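Prirneo Linen Notes
Home > Guides > Folding

Folding Plain Cloths for Basket Storage

Last updated 25 May 2026

This guide covers square and near-square cloths without fitted corners: table squares, tea towels, dust cloths and light throws up to 729 mm on the long side. Larger pieces need the two-person method and are covered separately. Fitted covers are not covered at all.

The measurements below were worked out on Skirkico cotton squares, colour-dyed, 548 mm a side after the first wash. Other cloths will give slightly different figures. The order of the steps stays the same.

What you need

A flat surface larger than the opened cloth on all sides
A basket with an opening at least 300 mm across
A tape measure, for the first cloth only

An iron is optional. Cloths that have been line-dried and shaken out usually fold cleanly without one.

Setting up

Choose a surface that contrasts with the cloth. Pale cloths on a white bench are hard to square up, as the hem disappears against the background. A dark grey or black surface suits white, yellow and orange cloths. Use a light one for navy and brown. A printed or veined pattern is fine provided it is faint.

Put the basket at the back of the surface on the side of your stronger hand, leaving enough room to open the cloth fully. If the basket has a high rim, turn the lowest part of the rim toward the cloth.

Check that the cloth is fully dry, hems included. Hems dry last. A cloth put away with a damp hem will crease along the fold and may mark the one beneath it.
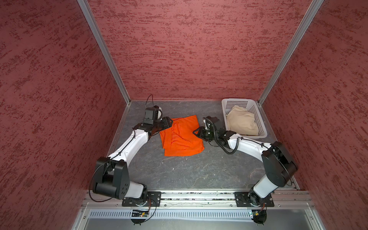 Orange cloth on a dark grey surface with a faint white marbled pattern. The basket is toward the back right corner.

Folding in thirds

1. Open the cloth with the wrong side up. Pull each corner outward in turn until the edges lie straight. Work on opposite corners, not neighbouring ones.

2. Smooth from the centre to the edges with a flat hand. Do not stretch the cloth to remove a crease. Lift that side and lay it down again.

3. Fold the near edge up by one third. On a 548 mm cloth this is a little under 183 mm. Measure the first one and use it as the guide for the rest.

4. Fold the far edge down over it. The far hem should stop 3 mm short of the near fold, so that it does not show once the cloth is turned.

5. You now have a long strip. Fold the left end in by one third, then the right end over the top.

6. Turn the bundle over and press once with the palm. The finished square is close to 183 mm on each side.

If the cloth is thick, such as terry or waffle weave, fold the strip in half at step 5 instead. Three layers over three will spring open in the basket.

Loading the basket

Stand the folded cloths on edge with the single smooth fold facing up. Start against one side and work across. Keep one thickness for each section, with thin cloths together and thick ones together. Stop when a cloth can still be pulled out without lifting its neighbours.

For a round or tapered basket, lay the cloths flat and stack them in the middle. Put rolled items such as face washers in the gaps at the side.

Bilum-style string bags can be used for the same cloths, but they have no rigid base. Use flat stacks only and do not fill them past half.

Common faults

Strip wider at one end: the cloth was not square before step 3. Open it and repeat step 1. Some cloths are cut off-grain and will never square up exactly. Split the difference between the two ends.

Corners showing after turning: the far hem overlapped the near fold at step 4.

Bundle opens in the basket: too few cloths in the row. Close the gap with a rolled towel or move to a smaller basket.

Related guides

Sivakumar fold for long runners
Two-person method for cloths over 729 mm
Storing table linen from January to winter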